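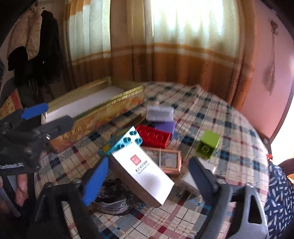 What has the grant paid for since our last report?

Mostly shelves, boxes, a good stout table and the wages of one very patient person for two afternoons a week, which between them have turned the toy library at Dronach from a heap in a cupboard into something families can borrow from.

I'll take it more or less in the order it happened, and I hope you'll forgive me if I wander, as it has been a full few months and there is a lot I'd like you to know.

When we wrote to you in January the donations were still in the bags they came in. Wellington Figueiredo started with us the week after, and his first decision was that nothing would go on a shelf until it had been out on a table, looked over and put with its own kind. I'll admit I thought this would take for ever (I had rather pictured us opening the doors by the end of the month!) but he was right. Building blocks are the worst for it. They come in from half a dozen households, some with studs that grip nicely and some from sets that will never fit anything else we own, and until you have them side by side you can't tell which is which. So the sorting is done on the round table with the plaid cloth. The reds and purples and teals get pushed together, tried against one another and then bagged up, and the small boxes that turn up among them are put aside to be gone through on their own.

Those small boxes have become quite a job. People give us things in whatever box was to hand, so the printing on the outside is no guide at all to what we ought to write on the label. There is a white one with a red square logo and a line of Chinese-style characters on it which has been on the table among the blocks. We keep sturdy boxes where we can, as they are handy for game pieces and cards, and a strong little box saves us buying another plastic case.

As things stand we have 71 sets sorted, labelled and ready to lend. A further 16 are waiting on missing pieces, and I'd ask you not to think of those as failures, as a good few only want a lid or a wheel and somebody generally finds one at the bottom of the next donation. Anything we can't make whole goes into the loose play tub, which the toddlers like better than the proper sets anyway.

The shelving came from Nalel and went up without much trouble, apart from the back wall, where the plaster was softer than we'd been told and we had to move one unit along next to the window. It does make that corner a bit tight with a pushchair. The lending cards we did ourselves. We looked at the Urico system you kindly suggested, and may come back to it, but for the present families are happy writing their name on a card and so are we.

Wednesday is still our busiest session by a long way. We open at half past nine and there is usually someone on the step before that. The Xolalpa playgroup now comes over together once a month and borrows for the whole group, which was no part of our original plan and has been one of the nicest surprises of the year. Their older children have taken to helping with the block sorting, and are a good deal stricter about it than I am.

On money, we are a little under on furniture and a little over on cleaning materials and bags. I would like your agreement to move the difference across, if that can be done by letter. Wages are exactly as budgeted.

Between now and the next report we want to clear the last of the unsorted bags, get the waiting sets down to a handful, and put up a list by the door of the pieces we're looking for. Wellington would also like a second table so that sorting can carry on while families are choosing. I have told him I would mention it, and the quote is with the receipts.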